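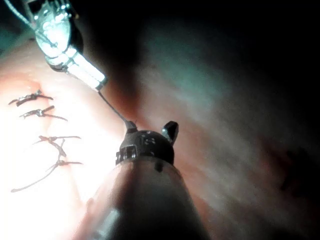 The Price of Keeping Ships at Sea

Debate over naval spending tends to settle on the cost of the hull. A new patrol vessel has a launch ceremony, a name and a published price, and members of parliament may reasonably be asked to defend that price to the public. The cost of keeping the same vessel available for duty over the following 30 years receives far less scrutiny, although it will in most cases exceed the sum paid to the builder.

The refit of the patrol ship Maluleke illustrates the difficulty. The work was planned to take 60 days and was completed in 97. The yard did not perform badly. Two pumps were found to need replacement once the machinery spaces had been opened, the parts were not held in store, and the order could not be placed until a fresh approval had been signed. The ship lay alongside for most of that time with her crew drawing full pay and her patrols assigned to an older vessel that was itself due for maintenance.

Sibusiso Molefe has argued in these pages that the answer is a larger contingency in every refit budget. There is merit in the proposal, but money held in reserve does not shorten the wait for a part that has yet to be made. A modest stock of long-lead items, bought at the same time as the ship, would do more. Such stocks were once routine. They were run down as an economy, and the saving has since been spent several times over in idle days.

The second remedy concerns authority. At present the officer supervising a refit must refer any additional work to headquarters, however minor. Fatima Mabuza, who supervised the Midus refit, has proposed a delegated limit under which urgent defects could be put right without referral and reported at the end of each month. The objection that this weakens financial control deserves a serious answer. Control that arrives three weeks after the defect has been found — while the dock is occupied and the hire charge continues — is itself expensive, and that expense appears in no return submitted to parliament.

It should appear. Each annual estimate ought to state, ship by ship, the number of days planned in refit and the number of days taken, together with the cause of any excess. The figures already exist in dockyard records and could be published at little cost. Ministers may find some of them uncomfortable, and so may the yards, but the next order for new ships is expected before the end of January and should not be placed without them.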